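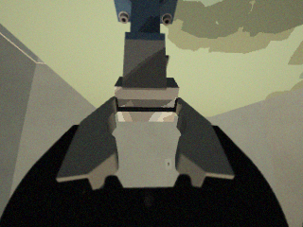

The Holtberg sim cell, gripper view

Robot Club FAQ

Do I need to know how to code?
Nope! I joined in March knowing nothing, and Tanvir Abeysekara got me through my first script in 30 minutes (okay, maybe with snacks).
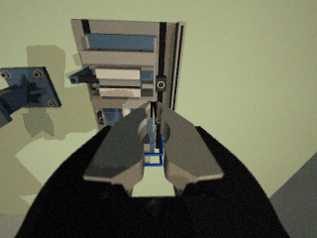

What do we work on?
Mostly the vise task. You write the moves, run them in the simulator, then fix whatever went wrong. I usually start with the arm up high over the stand 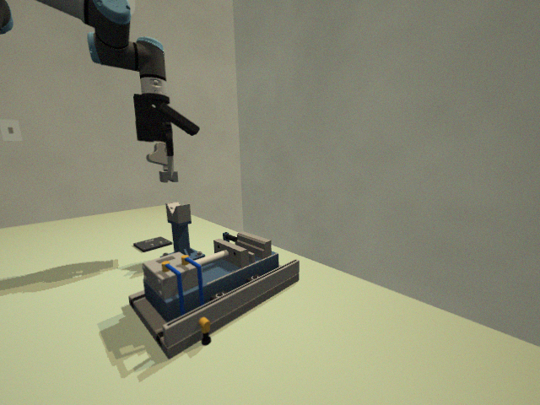
and bring it down in small steps, because I'm impatient and I crash a lot otherwise.

Is there a fee?
It's 50 crowns a term.

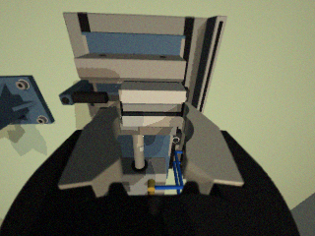 Ctibor Mikuš adds: bring your own mouse, please, the club ones are awful.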